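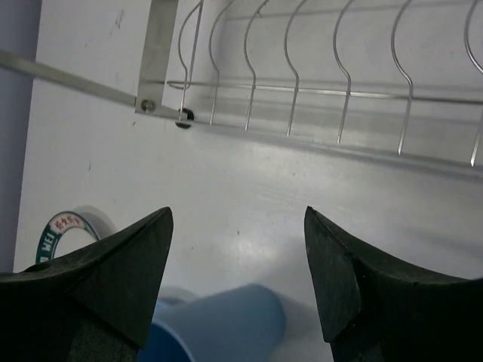
2. Visit to Troltcombe – notes for those who missed it

Group of 6, signed in at room 731, not 742 as on the old sheet. Demo led by Yasaman Salehi, questions to Siamak Moradi.

View is from the wrist camera, so both fingers always show at the bottom. Learn to read it – you will get these in the lab test.

Points to take down:
Blue cup on its side, low down between the fingers, partly under the left one. Overlap in the view is not the same as contact!! Yasaman said this twice.
Tape roll standing upright, part hidden by left fingertip. What can the planner do with half a ring? Discuss.
Wire dish rack – shiny rods, bright highlights, wide soft shadow. Shadow edges are a classic false edge. See wk 4 handout.
Glare on the white surface, same problem agian.
Right finger chipped and worn along the edge. Siamak: check wear before you blame the software.

Asked about force sensing, short answer, will get the slides off Niloufar.

To do before next session
– half a page on how you would grasp the cup, and from which side
– read Pendier notes, first section only
– hand in to Forough Sharifi, late ones go in the tray outisde 731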